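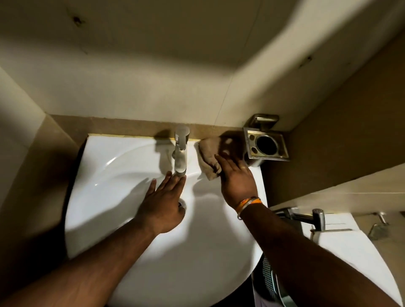
Landov Estora wall-mounted washbasin, white

August. By Maite Benítez. Reading time: 2 minutes

The Estora is a one-piece ceramic basin for small bathrooms and alcoves. It fixes to the wall and has a straight rear edge, a flat rear deck and a rounded front rim. The bowl falls towards a central waste. The glaze is glossy inside and out, and the deck is wide enough at the corners for a folded cloth or a bar of soap.

Order code 3398. Supplied without tap, waste or fixings. The tap hole is central and takes most single-lever mixers. A short spout is recommended, as a long one will bring the water too near the front of the bowl.

Fitting

The wall must be flat and sound. Where the basin meets tiles or a ledge, run a continuous bead of sanitary sealant along the rear joint and leave it overnight before use. Pale sealants yellow with age. Replace the bead when it lifts or splits; discolouration alone does not affect the seal.

Hand washing

The rounded rim has no sharp arris to catch on fabric, so the basin can be used for small items of clothing. Heavy garments should be supported from below while wet and should not be left hanging from the rim.
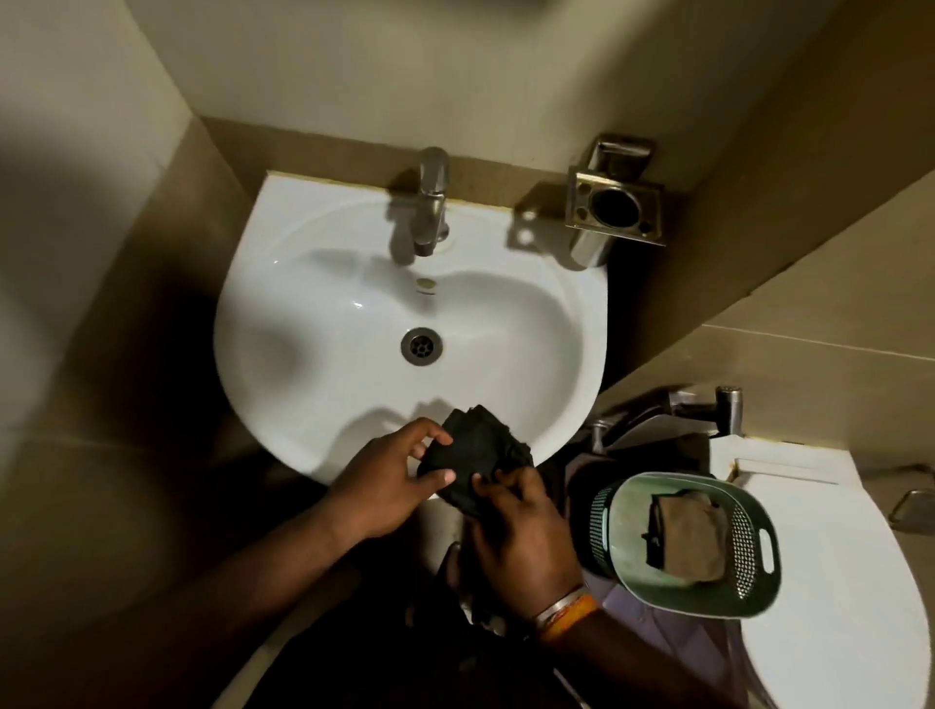
Estora in a tiled alcove, with single-lever tap, slotted waste and wall-mounted tumbler holder.

Cleaning

Use a soft damp cloth and mild liquid soap. Wipe round the tap base and the overflow ring, where scale collects first. Scouring powder will dull the glaze. Rings and bangles can leave grey metal marks on white ceramic; these come off with a cream cleaner.

Stock is held at Sodbridge. Matching accessories are listed under Bratu.

Comments

Rosalía Mateos: Does the price of 262 include the waste?

Maite Benítez: No, the waste is ordered separately. Choose the slotted type, as this basin has an overflow.

P. in Sodbridge: Fitted one in almost 4 hours, most of it spent scraping off the old sealant. No complaints about the basin.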